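Fourie Fund for Dance Notation Opens to Graduate Applicants

Oct 17, 2026

The dance department at Larnari College has opened applications for the Fourie Fund, a new endowed award for graduate students who record, read and restage dance from written scores. The fund will pay for one student each year to complete a full score of a work that exists only on video or in the memory of its performers. The first award will be made in March.

The endowment was set up with a gift from the estate of Ansa Fourie, who taught notation at the college for 20 years and left the department her working library. The library holds 935 items, among them finished scores, rehearsal drafts, floor plans and correspondence with companies that licensed the works. Cataloging began last year and is close to complete. Scores in poor condition are being scanned first and will be open to readers in digital form only.

Yavuz Yurt, who chairs the department, said the terms of the gift are narrow by design. The money may be spent on student stipends, travel to rehearsals, fees for dancers who take part in score checks, and the cost of rights clearance. It may not be spent on new choreography, on building work or on general running costs. Any income left at the end of a year goes back into the principal.

"The restriction makes the fund simple to run," Yurt said. "We know what a score costs to produce, and we know how long it takes. The award was sized to match."

What the award covers

Each recipient will receive a stipend for two terms and a separate production budget. The budget is held by the department and released in three parts. The first part is paid when rights to the source work have been confirmed in writing. The second is paid when a draft score of the complete work has been handed in. The third is paid after a reading, in which dancers who do not know the work learn a section of it from the score alone.

The reading is the main test of the project. Dancers receive the score, the music and a list of props, with no access to video. A staging lead who is familiar with the original attends but does not give corrections until the reading has ended. Differences between the staged section and the source are logged by measure number and returned to the student, who then has 70 days to submit a revised score.

Lungile Mabuza will supervise the first recipient. Mabuza has taught the department's advanced notation course for six years and wrote the style guide that all fund projects must follow. The guide sets rules for staff layout, measure numbering, the marking of repeats and the treatment of improvised passages. It also requires a written introduction to each score that lists every source used, the date of each recording and the names of any dancers interviewed.

Improvised passages have been a point of debate in the department. Under the guide, a passage that the choreographer left open must be marked as open, with limits stated in words. A student may add one recorded version as an appendix but may not set it as the main text. Mabuza said this rule was adopted after an earlier student project fixed a solo that had been different at every performance.

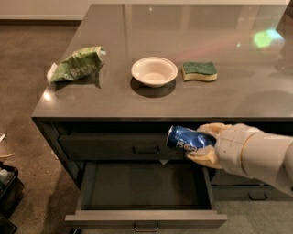

Eligibility and selection

Applicants must be enrolled in a master's or doctoral program in dance, music or theater at Larnari at the time of the award. They must have passed the intermediate notation exam or show equal training from another school. Students in other fields may apply jointly with a dance student, in which case the stipend is divided between them.

The source work must run at least 12 minutes and must not have an existing complete score. Group works are preferred. Works for more than eight dancers are accepted, but applicants should explain how they plan to track spacing and entrances, and whether more than one recording is available. A single recording from a fixed position is usually not enough for a group work unless the applicant can also interview members of the cast.

Applications consist of a project plan, a sample of notation, a letter from the rights holder and a budget. The sample should cover 180 counts of the proposed work and must be the applicant's own. Software files are accepted alongside the printed version, but the printed version is the one that will be read. Letters from rights holders may be conditional, although funds will not be released on a conditional letter.

Selection will be made by Mabuza, the music faculty member Kanini Obura and one outside reader. Obura will review how each sample handles the relation of counts to the musical score. The outside reader for the first year is Siham Khoury, a staging director who has restaged repertory from notation for regional companies. Applicants will receive written comments on their samples whether or not they are selected.

Library access

The Fourie library will be housed in the reading room of the Zomer Building, next to the department's two rehearsal studios. Readers may consult printed material by appointment. The scores may not be borrowed, but copies can be made for study where rights allow. Requests for performance use will be passed to the rights holder.

Colton Vachon, the performing arts librarian, said the catalog will list each work by choreographer, composer, cast size, running time and state of completion. The last field was added at the request of the department. Many of the drafts in the library stop partway through a work, and the catalog will give the last measure recorded — a detail that should help applicants who want to finish a score already started.

Vachon added that recordings are not part of the Fourie library. The college's existing video collection remains in the main library and is searched through a separate catalog. Records for the same work will be linked between the two where a match has been confirmed.

Completed scores from the fund will be deposited in the library with the log from the reading. The student keeps authorship of the score, and the rights to the choreography stay with their owner.

Application forms are available from the dance department office. Questions about the notation sample should be sent to Mabuza, and questions about rights letters to the department office.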